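Search this site... Go
Filed under: Grippers & End Effectors > How-To

Comparing two-finger grippers on a PC teardown

Vendor demos pick up foam blocks. A desktop tower is a harsher test, and I'd run it before believing any datasheet, ours at Hapeta included.

1. Lay the case on its side, panel off, CPU socket open.
2. Teach the drive caddy pick with the fingers at 90 degrees to the cage.
3. Run it 20 times per gripper. Change nothing between runs.
4. Log every slip, even the ones you think don't count.
5. Repeat with the wrist camera only, then the fixed camera only.

Stetus, our controller, claims to recover from a missed grasp. Give it 3 tries, then score a failure. I'm not convinced the retry helps on a caddy that binds.

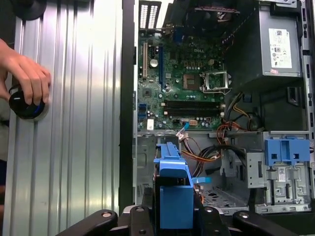
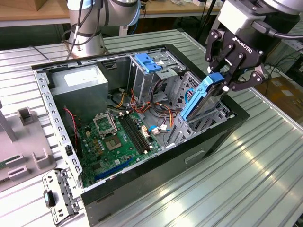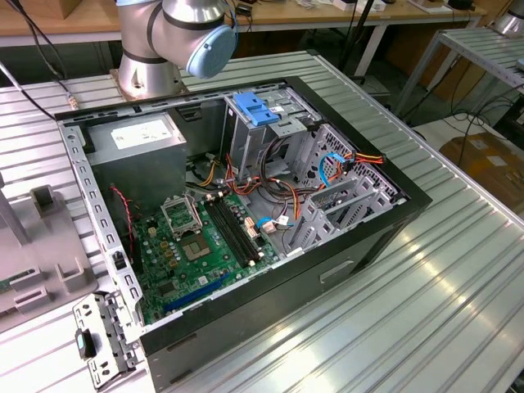 Top to bottom: wrist view, Robotiq fingers on the blue caddy, bench view of the open tower.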